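### 3.2 Gathering the folding examples

All examples in the Ditthorpe set were recorded by a person driving the two arms of the Trandotard station by hand control. The learner never sees a written plan. It gets the camera views, the joint readings and the finger openings, and has to work out the rest. We recorded 1,000 runs with sports kit, chosen for its slippery trims and large print, which change how a garment looks each time it is folded. Figure 1 shows a grasp from the wrist.

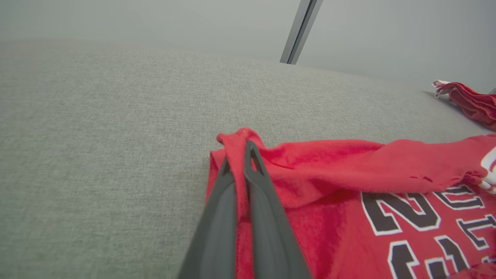 How is a run judged good enough to keep?

A second operator watches the replay and keeps the run if the garment ends up folded within the marked tolerance and neither arm has stopped for a fault.

**Figure 1.** Wrist view of a red jersey pinched between the fingers, with the cloth drawn up into a peak.

Operators were told to start each run from a new layout. Some threw the garment down, others spread it by hand and then turned it. Both habits were left in the data. Early trials with the Rareo recorder, in which every shirt began square to the bench, gave a policy that failed as soon as the collar pointed elsewhere.

Grasps on a single layer were the hardest part to teach. The wrist view helps near the cloth, but it loses the outline of the garment, so we pair it with a wider view from above the arms (Figure 2). The two streams share one clock.

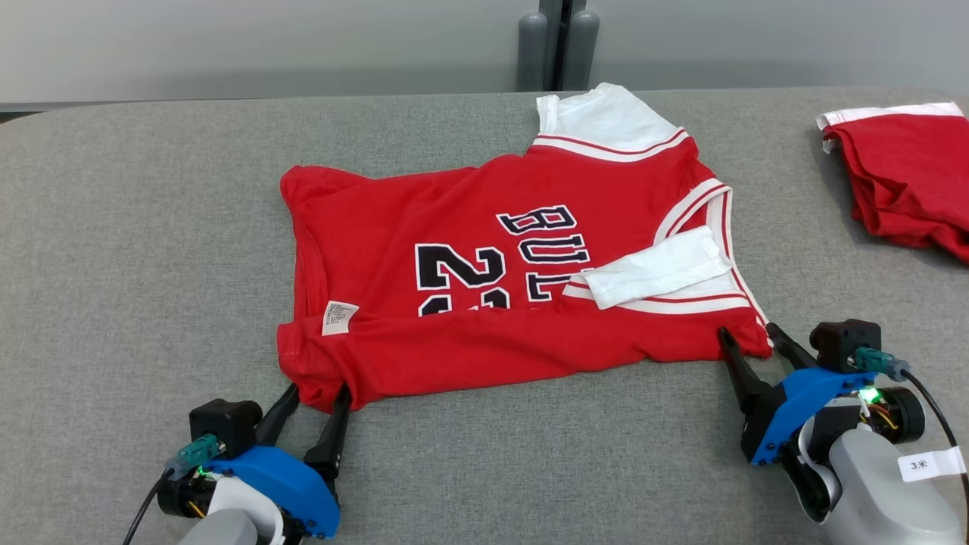
*Section 3.2 · 2 min read*

**Figure 2.** Wider view with both grippers at the lower hem. The jersey is turned, and one sleeve lies folded over the lettering.

Each run was cut into stages by the operator, who pressed a foot pedal at the end of every fold. Pedal presses came late in many runs. We moved each mark back to the last moment at which the fingers opened, using the Grube labelling tool, and checked the result by eye. Runs with a missing press were labelled again from the start.

Failed grasps were kept if the operator recovered within 9 seconds. Longer recoveries were removed, along with 13 runs in which the two streams had drifted apart.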